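Two Hands and a Bedsheet

Opinion, December 2018

Every winter my mother-in-law asks me when she can buy a machine that folds the laundry, and every winter I tell her not yet. I'm still saying not yet. But I've never enjoyed saying it as much as I do now, and I'd like to explain why to anyone who has given up on the whole idea.

I spent 17 years in commercial laundries and small packing shops, the last stretch at Lallau in Berndale, where we did hotel linens on one side of the building and kitting on the other. We had plenty of automation. We had ironers that could swallow a king sheet faster than you could say it. What we never had was anything that could pick up a pillowcase from a heap and find the corners. That was a person's job, and the person was usually me.

People who haven't done chores for a living think the hard ones are the heavy ones. Lifting is easy to hand over. Try telling somebody how to hold a thin, flat thing by its edges so it doesn't sag, or how to turn a part over without setting it down. You can't do it in words. You say "like this" and you show them, and after a few days their hands know. So I'm thrilled — I really am — that so many people working on robots have gone back to two arms and a tabletop and are trying the small stuff. Hold this flat. Stand this up. Put it in the box. It looks like nothing, and it's most of a working day.

My skeptical friends bring up speed, and they're right to. At Lallau I could fold a hand towel and have the next one in my fingers before most machines had made up their minds. They bring up cost too. But I remember when the Higuchi bagger came in and jammed 30 times in its first shift, and we laughed at it, and by the next year I couldn't have run the kitting side without it. Early and slow isn't the same as hopeless.

What I don't believe is the house robot that does everything. A kitchen has a drawer nobody can open without lifting it first. A kid leaves a sock inside another sock. The shop floor will get there long before the home, and I'd put my money on dull jobs at a fixed table, with the same few parts coming through all day.

Thin, flat pieces are where I'd start. 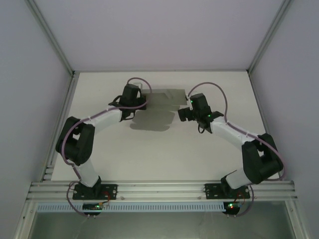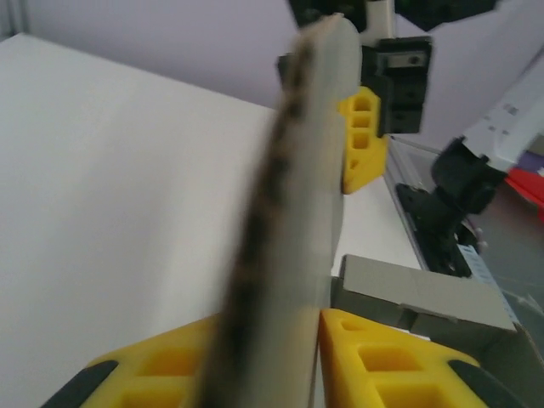

Thoa Huỳnh thinks I'm too generous. She wrote back after reading a draft that holding a piece is the part everyone likes to show, and that what she wants to know is what happens on piece 1712, when the shift is nearly over and the stock is a little bent. Give her a dull machine that gets through a bent one without calling for help, she said, and she'll clear a bench for it herself. She also wants it to sweep up afterward, and on that one I'm with her completely.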